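Landus Kitchen Trainer — Set-Up Guide
Section 6: Your First Breakfast Task

Before you begin

Welcome to the section most people skip to. If you skipped to it, please go back and do Section 5, because an uncalibrated arm treats a countertop as a suggestion.

The breakfast tasks run in the simulator. We know you bought the kit in order to have a real robot bring you a real pastry. That day may come. For now, the state of the art in household help is a machine that can pick up a pan on a good afternoon and needs a run-up to do it. Kitchens that exist only on your computer are the right place for the other afternoons, and they mop themselves.

You will need:
The Landus workspace open, with the Jita scene pack installed
Both arms showing green in the status panel
20 minutes, plus whatever you normally set aside for swearing

6.1 Loading the task

1. Open the Tasks menu and choose Breakfast, then Pan and Plate.

2. Set the episode limit to 200. Larger numbers work, but you will not want to watch them.

3. Choose the overhead view. The side view is more flattering to the robot and tells you much less about where its fingers are.

4. Press Reset Scene. Wait for the objects to stop moving before you touch anything. A plate that is still settling when the arm starts will be scored as your fault.

Note: The black bars above and below the picture are part of the overhead view. Stretching the window won't remove them. Harish Uniyal in support has asked us to put this in every section, so we have.

6.2 Taking hold of the pan

1. Select the left arm and lower the gripper to the end of the pan handle. Aim for the end, well away from the round part. The middle of the handle looks easier and makes the pan swing like a gate.

2. Close the gripper slowly. Stop when the force bar turns amber.

3. Compare your view with the one below. The pan should be on the left with the gripper at the end of its handle, the croissant should be on its plate, and there should be bare marble between the plate and the tray.

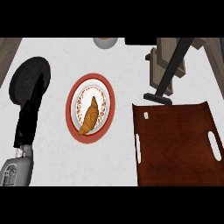

4. Lift the pan straight up and hold it for four seconds. You could do this yourself while looking for your keys. The robot is giving it everything.

5. Lower the pan to the same spot and open the gripper.

Caution: Do not drag the pan across the counter toward the plate. The simulator models contact faithfully, and the croissant always loses.

6.3 If the grip fails

The pan tips when lifted: You are holding it too far from the center of the handle's width. Reset the scene and line up again.

The gripper closes on nothing: Check that the arm is calibrated. See our earlier remark about Section 5.

The arm freezes above the counter: It is planning. Give it a moment. If it is still planning after you have made coffee, press Stop and reload the task.

The plate ends up on the floor: Save the log and send it in. Savita Negi keeps a collection.

6.4 Can I try this on my own counter?

Not with this section. A policy that does well in the simulator has met one kitchen with polite lighting. Yours has crumbs, a wet sponge and possibly a cat. Work through Section 9 first, use an empty pan, and keep one hand near the stop button throughout.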